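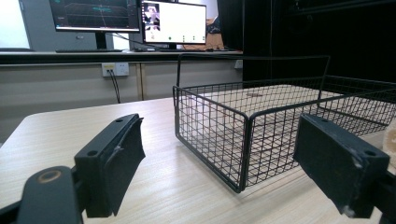

Re: Wire basket for the hall table

On September 16, 2018, Mehwish Swati wrote:
> Hello all, does someone still have a black wire basket from the
> Stoner order? I need one for the keys and letters on our hall
> table. Please tell me if small things fall through the grid, and
> if the handle is in the way. I can pay the postage to Tarar.

Dear Mehwish, dear list,

I have one which I can give away. It is the rectangular one, black, with the square grid and the high arched handle at one end. The rim and the corner posts are from thicker wire than the walls, so it keeps its shape well when it is full.

To your questions. Keys are no problem, the grid is quite tight. Pens and small screws do go through, and for this I would put a piece of felt or thick paper inside. I cut mine from an old table mat and it took five minutes.

The handle does not fold. On a shelf this was a trouble for me, I had only 23 cm of space and I could not push the basket in. On an open table it is fine, and you can hang an umbrella strap or a dog leash on it.

I used it over two years for letters, then for onions. I washed it with warm water and dish soap and dried it with a towel. Please do not use the rough side of the sponge, the black color can come off.

Postage to Tarar was 75 for my last parcel of this size. If you prefer to collect it, I am in Dralik until the end of September, house 554, the side door.

With kind regards,
Ilse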